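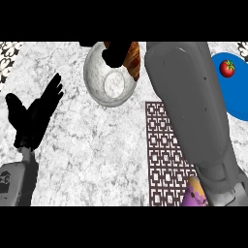 Kitchen counter cell in Travell, right hand at the bowl, left hand open.

The upgrade to the new Travell build took most of my evenings in August. Travell is the simulator I use for the two-armed kitchen cell, and the cell had been running on the old build since I first put it together. I kept putting the move off. Then the old build stopped compiling against my graphics driver and the choice was made for me.

These are my notes on what had to be redone, in the order I did it.

Joint zeros. The arm model comes from the Hesov description package, and the new loader reads the wrist offsets in the parent frame. The old one read them in the child frame. Both arms load without an error either way. The symptom is a forearm that looks fine at rest and drifts from the commanded pose as soon as the wrist turns. I wrote the offsets out again by hand for the left side, mirrored them for the right, and checked each joint one at a time against the package drawing. Do not mirror by flipping every sign. Two of the finger joints keep theirs.

Collision shapes. The hands used to run on full meshes. With ten fingers near a bowl rim, this produced a lot of contacts and a lot of jitter. I replaced each finger link with a capsule and left the palm as a convex hull. The thumb needed a wider capsule at the tip than I expected. With the narrow one it sank into whatever it was pressing against before the solver pushed back.

The bowl was the harder part. A convex hull fills in a bowl, so anything placed inside sits on an invisible lid at rim height. I had a decomposition of it from the Kongkaew asset set, cut into 70 pieces, and it still loads. Set the contact margin to 2 mm. The default margin is larger, and with it the bread hovers over the bottom of the bowl.

Materials. The bowl texture and the counter texture are both pale gray marble, and from overhead the bowl is hard to pick out except by the shading along the rim. I considered changing it and left it alone. My older logs were all made with this pairing and I wanted to be able to compare. The blue plate with the tomato on it gives me something easy to check by eye when I want to know whether the color settings have survived a reload.

The placemat is a thin box with no collision. In the old build it had collision enabled, and an arm passing low over it would catch on an edge that was barely there. I spent a weekend on that one two years ago and would like not to do so again. If you add a mat, a napkin or anything similar, turn its collision off and let the counter underneath take the contact.

Controller gains. Position gains carried over unchanged. Damping did not. The new solver integrates damping implicitly, and the old values made the fingers close as if in syrup. I halved them, ran the grasp test, and raised the wrists back up slightly – the heavier forearm housings ring a little if the wrist is too loose.

Grasp test. This is a plain script named Prirness that moves the right hand to the bowl, closes on the bread, lifts, waits and puts it back, with the left arm parked open on the other side. On the first run it stopped at step 1204 with a contact overflow. I raised the contact buffer and it stopped again at step 1931, this time on a joint limit. The limit was my own fault, a value in degrees in a file that wanted radians. With this fixed the script ran to the end.

Things still open:

The right forearm blocks part of the mat and the plate from the overhead view for much of the reach. I would like to raise the elbow, and the inverse kinematics keeps picking the low solution. A stronger rest-pose weight helps a bit.

Shadows under the hands are too weak to judge height from. There may be a setting for this. I have not found it.

The asset paths are still absolute. I will fix them when I next move machines.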